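Home | Guides | Room by Room | Care & Cleaning
Search this site

Putting the shopping away: setting up your corner

3. Before you unpack anything, spread a table covering and stand the small rack against the wall, with the mesh basket beside it. Give yourself 2 minutes for this and don't rush – you will be glad of the elbow room once the bags start coming in.

4. Cans go on the rack's shelf board, and fruit goes in the basket, bananas and oranges together if you like.

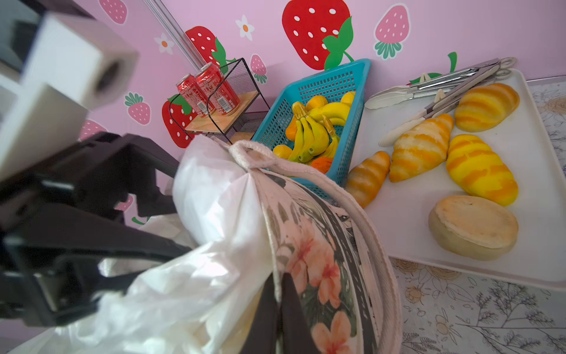 Words: the Haworth home guides desk | Updated June

5. Hold a cloth tote by its rope handle, and keep any plastic bag bunched up with it until you have found a clear spot to set them both down.

Note: the Milero rack is happiest with about 18 cans at the very most, and we do like to leave a little gap at the front for the odd one that turns up later.

Caution: please don't lean a full bag against the rack. Wire racks are light things, and a heavy bag can nudge one along the table.

6. Keep a tray to one side for the bits and pieces that haven't got a home yet – receipts, loose garlic, that sort of thing.

Contact us | © Haworth | Back to top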